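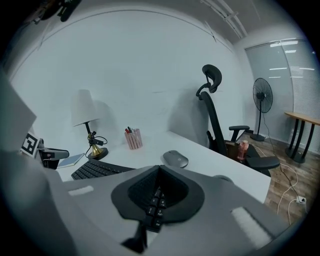 Del and PgDn. Short words on small keys.

Home Ask Us Words Space Animals Quizzes Grown-ups

Why do we make words shorter?
By Mavis Dunleavy
November

Guoqing Ren from Ullness wrote in to ask why his keyboard says Del and not Delete. Good question, and quick one to answer: keys are small. But it set me off on short words in general, and there are loads of them, so get comfy.

A shortened word is called an abbreviation. Yes, it's a very long word for a short thing. Everybody makes that joke. Moving on.

Chopping the end off

Easiest way to do it. Take a word, keep the front, throw away the rest. Delete turns into Del. November turns into Nov. Thursday turns into Thurs, or just Thu if you're in a rush. You can still guess the whole word because the front bit does most of the work. Try it backwards. If I wrote "mber" on the calendar you'd be stuck, it could be November or December or September.

Lots of words you say out loud every day got chopped like this and people forgot. Exam used to be examination. Lab, laboratory. Gym, gymnasium. Fridge is from refrigerator, with a d popped in so it looks the way it sounds. Zoo came from zoological garden. Imagine asking to go to the zoological garden in Drumell on a Saturday. You'd be there before you finished asking.

Sometimes the front gets chopped and the back stays. Bus is the end of omnibus, a Latin word meaning "for everybody". Phone is the end of telephone. And flu? Middle of influenza. Both ends gone.

Squeezing out the middle

Mr, Dr, St, Rd. First letter, last letter, middle squashed out. Dr is Doctor with all the insides gone. Mr was first short for master, and people said it differently over time until we got mister.

St is a tricky one as it has two jobs. It can be Saint or Street. So St Mary's St is Saint Mary's Street, same two letters, and you don't even notice yourself reading them differently. Clever brain.

PgDn is a squeeze as well, two of them stuck together. Pg for Page, Dn for Down. The capital letters show you where each new word starts. Try reading pgdn all in small letters. Looks like a sneeze.

Just the first letters

UK is United Kingdom. PE is Physical Education. You say each letter by itself. These are called initialisms but you won't be tested.

If you can say the letters together like a normal word, it's an acronym. Scuba is one. Self-contained underwater breathing apparatus! Laser is another: light amplification by stimulated emission of radiation. So is radar, from radio detection and ranging (they used the first two letters of radio, which is a bit of a cheat). These words have been around so long that we stopped using capitals for them.

The ones that make no sense

Why is pound lb? There isn't an l or a b in pound. Blame the Romans. Their word for a pound weight was libra, and we kept the short form of their word but said ours. Ounce is oz for the same sort of reason, only that one comes from an old Italian word, onza.

Other Latin leftovers:
am is ante meridiem, before midday
pm is post meridiem, after midday
eg is exempli gratia, for example
etc is et cetera, and the rest

Now look closely at this: &. It's a whole word. It started out as the Latin word et, which means and, written fast with the two letters joined up. Over hundreds of years the e and the t melted together. In some fancy styles of printing you can still spot them. It's called an ampersand. Children used to learn it at the end of the alphabet, after the 26 letters, like a bonus one.

But why bother?

Space, mostly. And time. And money.

Long ago in Europe books were copied by hand, often onto parchment made from animal skin. Costly stuff. Slow work too, with a feather pen. So the people copying used short forms all over the place, often with a little line drawn over the top meaning "letters missing here, you know which ones".

Later came telegrams. You paid by the word, so people cut every word they could. "Arriving Thursday 7 pm meet train" did the job of a whole letter. No please, no lots of love.

Text messages did it again. A plain one could only hold so many letters, and on older phones you had to tap the same button a few times to get the one you wanted. So you got gr8 and l8r and brb. Typing is easier now but plenty of them hung around.

When it goes wrong

A short form only works if the other person knows it. Doctors and pilots and scientists all have there own, and to everyone else it's soup. That's why a careful writer puts the long version first with the short one in brackets after it. Then you're both sorted.

Also watch out for twins. Does m mean metres, or miles, or minutes? "Walk 2 m to the shop" could be two steps or a very tired afternoon. In science m is always metres, and minutes is min.

Have a go

Write a message of 18 words to a friend. Now get it as short as you can. Swap. Can they still read it? If not, put a letter or two back till they can. Vowels (a, e, i, o, u) are usually the safest to lose. Thnk y cn rd ths? Thght so.

More from Words
Why is there a silent k in knee?
Who decided on capital letters?
What did people write on before paper?
Rokik and Obura: make up your own secret language
Where do surnames come from?
Why do we say "o'clock"?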